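OK so a few of you asked what changed at Hindmont since the two-armed robot moved in. I do packing and returns there, so this is the view from the floor and you can take it for what it is.

First thing: my wrists. I used to do snack trays for the whole of the second half of a shift. Bag, plate, pass it on, bag, plate, pass it on. I went home with ice packs. Now I mostly do the odd orders and I haven't opened the freezer for anything but ice cream since March.

Second thing is less cute. Tray line used to be 6 people and now it's 2. The others got moved to receiving and to the Litport building, so no one was let go, but Kojo Owusu now has a 30 minute drive he never signed up for and he's allowed to be mad about it.

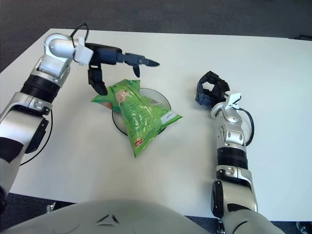
Snack bags are the worst for it, by the way. Boxes, fine. Cups, fine. A crinkly bag has a different shape every time you put it down, and a hand with fingers still has to work out where to grab. My kid could do it at three!

So a big part of my day is now watching, and writing down what went wrong and at what time. Yaa Ankrah set up the log sheet and she reads every line of it – if you write "dropped it again" she comes over and asks dropped it HOW.

My best day so far was 61 entries. I was weirdly proud. Arturo Ruggiero said that's the longest thing he's ever seen me write and he's probably right.

What I miss is the talking. You could chat all morning on the old line because your hands knew the job. Watching takes your whole head. By 2 in the afternoon I'm more tired than I ever was from packing, just in a different place.

Also, we asked for the logging to count as a skill grade, with the pay that goes with it. Orvokki Karppinen took it upstairs and we're still waiting. Will post when I hear something – going on break now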